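Jara: fichas de parques urbanos y jardines botánicos
README, versión del 04/12/2023

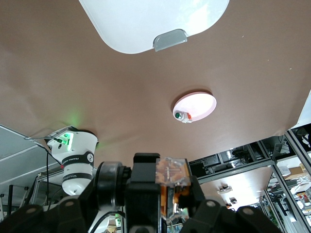 ¿Sirve este conjunto de datos para decidir qué parque visitar en un viaje corto?
Solo en parte. Las fichas indican si se paga entrada, si hay aparcamiento y qué tramos del recorrido tienen sombra, pero casi todo procede de folletos municipales, y un folleto municipal rara vez admite que el estanque lleva meses vacío.

Contenido
El directorio parques/ reúne 15 fichas en CSV, una por parque. En rutas/ hay 11 paseos a pie con su punto de inicio, su final y el tipo de suelo. Los paseos de Ultport y Feldale están completos. Los de Cania llegan hasta el mirador y ahí se cortan: la oficina de turismo nos mandó dos planos que no coinciden entre sí y no hemos querido elegir.

Campos dudosos
"duracion_min": tiempo de paseo según la fuente. Parece calculado para alguien que no se para a mirar nada. Conviene sumarle un margen.
"apto_carrito": viene marcado como "sí" en casi todas las fichas. Renata Henríquez recorrió dos de esas rutas en Feldale y encontró escaleras en ambas. El valor original se conserva y la corrección está en "notas".
"mejor_epoca": no lo usaría para nada. Según este campo, todos los parques están en su mejor momento en temporada alta.
"entrada": vacío significa que no lo sabemos. No significa gratis.

Procedencia
Ocho fichas se comprobaron sobre el terreno en marzo. Las demás son transcripciones de material impreso y llevan "verificado=no". Si alguien va a publicar una guía con ellas, que llame antes al parque, sobre todo por los horarios de invierno del jardín de Ultport, que figuran de dos maneras distintas en su propio cartel y en su web.

Lo que falta
Transporte público, aseos y fuentes. Tampoco hay puntuaciones de visitantes. Las tuvimos en una versión anterior y las quitamos al ver que un mismo texto elogiaba tres jardines diferentes con las mismas erratas.

Correcciones
Se aceptan con fecha de visita y una frase sobre lo que se vio. "Precioso, muy recomendable" no cuenta como corrección. Los cambios de precio se anotan en cambios.txt y la ficha se actualiza en la versión siguiente.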